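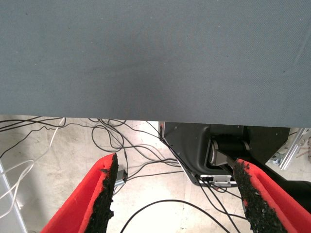 The question for our term project was narrow: does showing a two-arm setup a gear assembly by remote control get you a policy worth having, or does it mostly teach the student holding the controls? We were told to expect good results from 51 demonstrations. I doubted that going in and I doubt it more now. A lot of what the wrist cameras recorded had little to do with gears. With the fingers open past the front of the work surface, the view takes in bare concrete and a tangle of thin black cables, and a policy is free to learn from those as well. We never moved the cables between sessions, so we can't say how much it leaned on them.
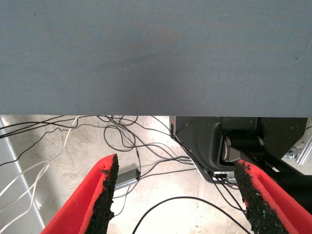 By R. Surano

2019-12-03

Posted in: Student Projects / Manipulation

The task came from the Gralla handout. Spur gears go onto a round metal plate, one at a time, with the operator driving both arms from the Utitz control station. The handout calls this "intuitive." My first 13 attempts were thrown out, mostly for dropped gears, and I would not use that word.

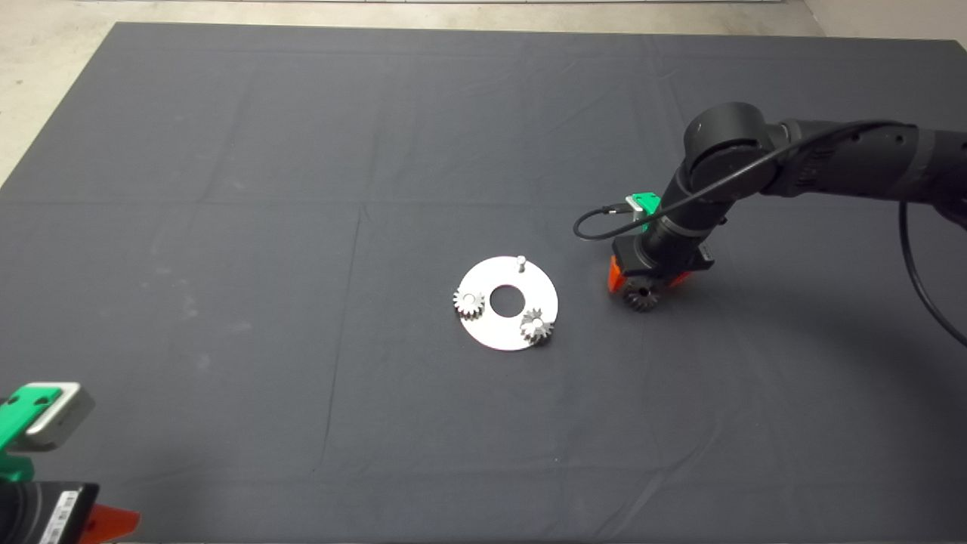

Fig. 3. Two gears on the plate, a third held in the gripper to the right of it.

Approach was the easy part. Everyone on the team could bring a gear over the plate within a session or two. Seating it was another matter. Remote control gave us no sense of contact, so we pushed, looked, backed off and pushed again, and all of that hesitation went into the recordings as if it were skill. Moving the arm directly by hand felt better, but then our own hands were in view, and we dropped those runs from training.

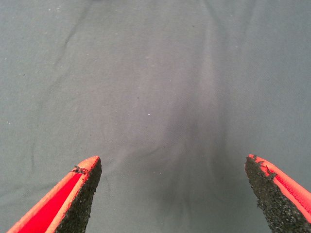 We also argued about whether to trim the pauses. I trimmed them from half of the set. The trained policy got faster and missed more often, and with only 2 training runs per version I don't think the difference means much. The Ntuli write-up we were given for comparison reports 230 demonstrations and still skips the question of how many operators made them. Ours were nearly all mine, so the policy may simply copy my habits, including the bad ones.

If the project continues in February, I would vary the background before collecting a single extra demonstration.

Related project reports
- Gear seating with and without force readings
- Notes on the Utitz control station
- Trimming pauses from recorded runs
- Gralla handout: corrections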